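4.3 Recording a put-away baseline at the sink station

Use this section to collect the reference episodes that the retrieval policy is compared against. Complete the arm calibration in 4.2 first. The procedure takes one operator at the console and one at the emergency stop.

1. Log in to the Prallodo console and select the task family "counter to cabinet".

2. Drive the base to the sink station and lock the wheels. Confirm that the console reports a locked base before you enable the arms.

3. Open the wall cabinet fully. A door left partway open will be treated by the planner as a fixed obstacle, and the episode will be rejected at replay.

4. Set out the objects. Keep small bottles upright and leave the cups in mixed orientations. Do not line objects up with the counter edge.

5. Press Capture Start State. The console stores one head image and the joint positions.

CAUTION: Keep hands out of the cabinet opening while the arms are enabled. 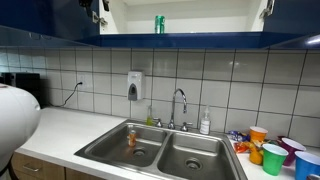 A start state is valid when the cabinet interior, both basins and the counter to the right of the sink are in view. The can standing in the cabinet counts as a placed object; the policy must not move it. Wrappers and cups on the counter are candidates for pickup.

Hjalti Kragh objects that a can already in the cabinet makes the task easier, as the policy can use it as a landmark, and asks that scores with and without a placed object be reported separately. The evaluation script does this from release 51 on. Set split_by_placed to true.

6. Run the episode. The time limit is 2,675 control steps. Do not extend it for a slow grasp - mark the episode as a timeout.

7. Label the outcome at the console: placed, dropped, timeout or stopped.

8. Reset the objects by hand and repeat from step 4 with a new layout.

NOTE: Error 901 after step 5 means the head image and joint record have different time stamps. Discard the start state and capture it again.

Episodes are written to the local disk and copied to the Dallura server when the console is idle. Do not power down until the copy queue reads zero.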